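Pre-Session Safety Check, Two-Arm Teaching Bench, Okard Room
April 7, 2020

Please go through this before anybody takes hold of the leader handles. I know it looks long for a small bench, but most of it goes quickly once you've done it a few times, and I'd so much like us all to keep our fingers!

1. Mounting plates and rail. OK. Both arms sit firm on the rail. I gave each base a good push from the side and felt no play.

2. Cables. OK, with a comment. The purple ones need their slack to swing out when the wrist turns, so please don't tie them back to look tidy (I did that once and was sorry).

3. Floor of the bench. OK. Padlock, blue tin, red cylinder and checkerboard are all down on the marble surface. Keep your hands outside the walls while someone else is driving.

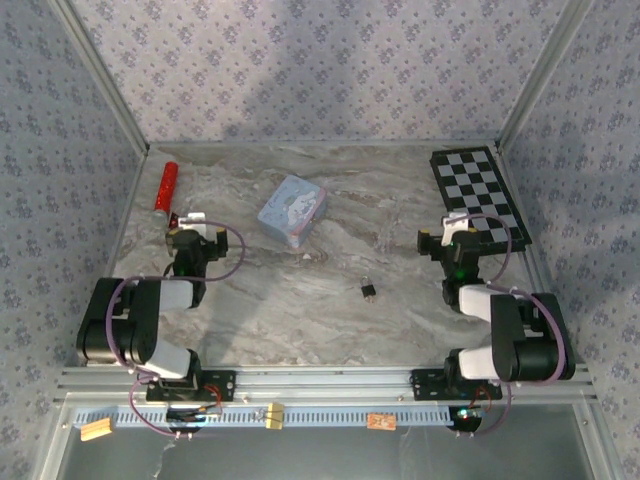 Ningsih Ismail

4. Stop button. OK. Pressed it twice, once for each arm. Hafiz, thank you for moving it to where a left-handed person can reach it.

5. Following speed. Needs attention. Set to 55 percent for new operators, and it was higher than that when I came in. Please put it back when you finish.

6. Gripper fingers. OK. On the yellow pair, look down the seam between the two and into the little rectangular openings, where crumbs of anything soft like to hide. Close them gently by remote before the first demonstration.
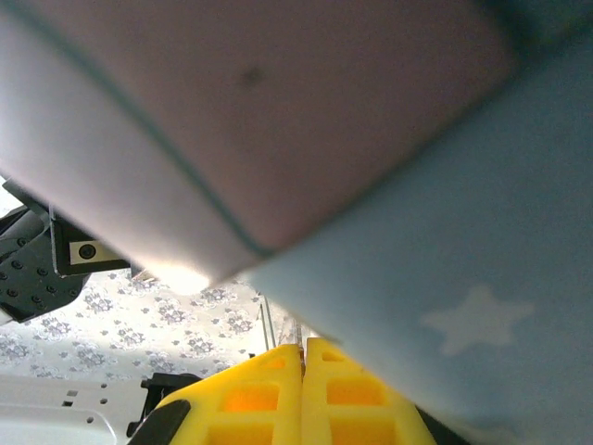
7. Wrist camera. OK. Wipe the lens with the dry cloth only, and check the live view before you start recording.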